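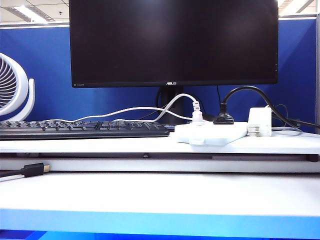
Desk 27, cables. Entry for 30/01/2026, written up in two goes, before and after lunch. This is the desk by the partition that has been on the list since the office was rearranged, and the plan is to get everything mains off the desktop and leave only what has to be there. The power strip is currently in front of the monitor stand with the cables heaped round it, so you can't get at the back of the ASUS without moving the strip first, and you can't move the strip far without pulling on something. The fan is over on the left beyond the keyboard, and its lead has to reach the same strip. Monitor left switched off while I work out which lead is which.

Parts to hand: a packet of Zokska hook-and-loop ties, the thin ones. A length of Tatix sleeving left over from the meeting room. Adhesive clips, unbranded, from the drawer. No tray. The Hofstetter trays we ordered are the wrong depth for this type of desk and are going back.

What has to stay plugged in

Monitor. Fan. Laptop charger. Whatever the second charger is. I asked in the office chat and got no reply before lunch, so I am treating it as in use. If it is yours, write your initials on the brick and not on the lead, as the leads get swapped.

The strip takes the three-pin angled plugs and the two-pin ones, so no adaptors needed for anything on this desk. That was the trouble at the last one, where half the clutter was adaptors stacked on each other.

Order I'm working in, which is the same as before:

Save work, shut down, switch off at the strip and then at the wall.
Follow each lead back by hand from the plug to the thing it feeds. Don't go by colour.
Tape a paper flag on both ends with the same word on.
Only then unplug anything.

Step two took most of the morning. The leads had worked themselves under one another and the slack from one was holding another in place. I pulled the longest one clear first and after that it went more easily. Its lead is 200 cm and it needs perhaps half of that.

Keyboard

Keeping the keyboard where it is for now. I tried it further back and it fouls the stand, and further forward it overhangs the edge more than it does already. The person who uses the desk types with it well to the left, which I had assumed was because of the strip, but it may just be habit. Will ask when they are back in.

The thin cables are the ones that cause bother day to day. They slide over the keys whenever the monitor is tilted and have to be flicked out of the way. The thick ones stay wherever you put them.
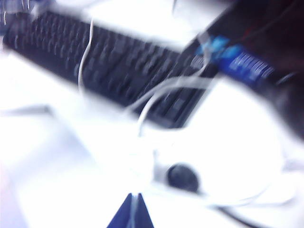

For the thin ones I want a clip at the back of the desk, close to the stand, with enough slack behind it that the screen can still be turned. Clip first, then sleeve. At the last desk I sleeved first and ended up with a stiff bundle that pushed the clip off overnight. The adhesive needs a clean surface, so wipe with the blue spray, dry it off with a paper towel and wait before sticking. Press for a slow count and don't load it until the next morning.

One thing on the ties. Wrap them loose enough that a finger goes under. Somebody did the bench by the door very tight last April and when the monitor there was changed all of it had to be cut off.

Where the strip should go

Three places considered.

Under the desk at the back, screwed up. Neatest. Needs a drill and permission from Ellance, who look after the furniture in the building, and last time that took long enough that the desk had moved by the time it came through.

On the floor. No. It gets kicked and the cleaner's mop goes along there.

Along the back edge of the desktop, behind the monitor, long side against the partition. Not hidden, but off the working area, and the switch can still be reached from the chair if it is turned the right way round. Going with this.

The switch is at one end of the strip, so that end should be the one nearest the user. The sockets next to it are free, which is handy, as those are the ones people will want for a phone. So the permanent things go in towards the other end and stay there. The round black plug is already down that way with the grey one beside it, and I'll leave both where they are. The thick black lead is the awkward one. It comes out of the plug and bends back on itself in a tight loop before it goes anywhere, and I would like that opened out into a wider curve. If it has taken a set, lay it straight along the floor for a day with something on each end.

Charger brick: keep it off the strip and beside it, with air round it. Don't tie it in with the rest of the bundle and don't put it in the sleeve. The sleeve is for the low-voltage stuff and the monitor lead only.

Load is well inside what we allow. Our own rule in this office is 2,000 W per strip and this desk is nowhere close with a monitor, a small fan and chargers. The rule is there for heaters. No heater on this strip, including in the cold week we are promised.
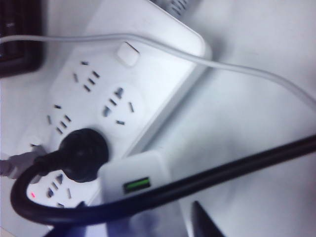

Still to do

Fit the back clip tomorrow morning if the adhesive drawer still has the larger size. If not, ask at stores, they had Zokska ones in a bag.

Cut the Tatix sleeve to length. Measure with the monitor turned as far as it goes, then add a hand's width. Heat the cut end very lightly or tape it, otherwise it frays.

Dust the fan grille while it is unplugged. It should have been on the list anyway. Check the lead still reaches once the strip is at the back – if it doesn't, the fan moves nearer and the keyboard stays put.

Replace the paper flags with proper labels. The label printer is out of tape (black on white, the narrower one), so paper will have to do.

Return the Hofstetter trays. The box is under the plotter and the delivery note is in the lid.

Find out about the second charger.

Materials used so far: 2 ties, a strip of masking tape for the flags, one wipe. Sleeve not cut yet. If you need the long scissors they are in the top drawer at this desk until I finish.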